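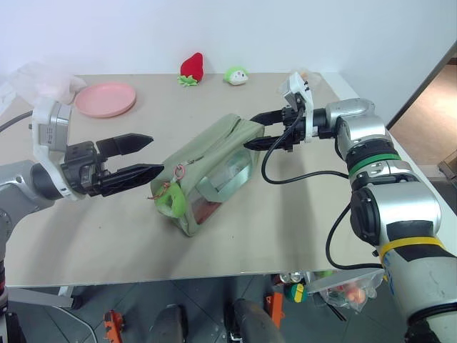
Photo: Linnea Sundqvist

Lost property: collect your things by 22 May 2021

The lost property cupboard at the Sostcombe library is full again. Bags, pouches, umbrellas and single gloves have been coming in all winter, and we need the shelf space back before the summer reading program starts in June.

If you are missing something, come to the front desk during opening hours and tell Ingegerd Nordin what it looks like and when you think you left it. She will ask for one detail that only the owner would know, such as what is in the inside pocket or what is hanging from the zipper. Phones, wallets and keys are kept in the office safe, so please bring ID for those.

You can also call the desk and leave a description. Christos Andreadis checks the messages twice a day and will call back if there is a match - please say your number slowly.

Anything left after the closing date goes to the Vesto thrift store on the corner of Mill Street. Last year the store made $1,137 from our unclaimed items, and the money went toward new chairs for the children's room. Glasses are sent on to the eye clinic. Library books found in bags are checked back in, and any late fees on them are dropped.

Items handed in after the closing date will be held for 12 weeks as usual.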